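Door Widths Are Not Clearances
Babatunde Igwe
2021-04-27

Residential plans in Trunham still state the door leaf and leave the reader to work out the opening. A leaf is the slab. What a person with a walker or a stretcher passes through is the space between the stop and the face of the open door, less whatever the hinge and handle take. On the 13 units I measured in the Amato block, the loss was never under 2 inches.

The usual defense is that builders know this. Some do. The drawings, though, are also read by buyers, movers and the fire marshal, and none of them carries a hinge catalog. A plan should give the clear width at 90 degrees, in inches, beside every door tag - the cost is one more column in the schedule.

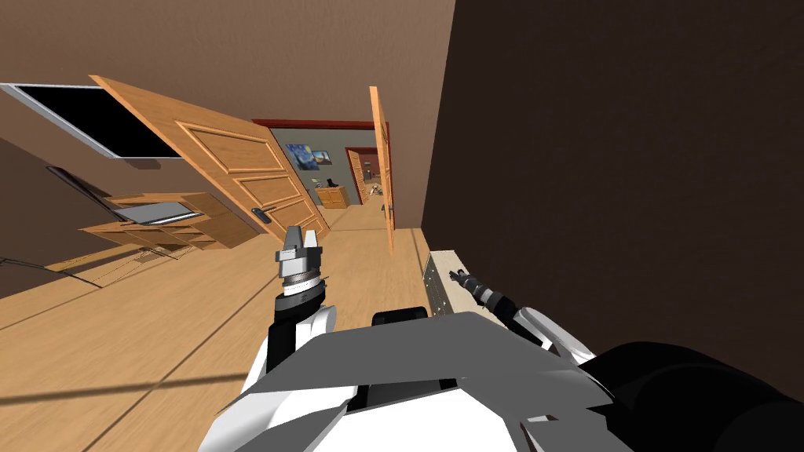

Hallways deserve the same treatment. A corridor listed at 42 inches loses width to baseboards and handrails, and the turn into a room depends on what remains. I would print the net figure and drop the nominal one. Bromivstead changed its submittal form last April, and its schedules still fit on a single sheet.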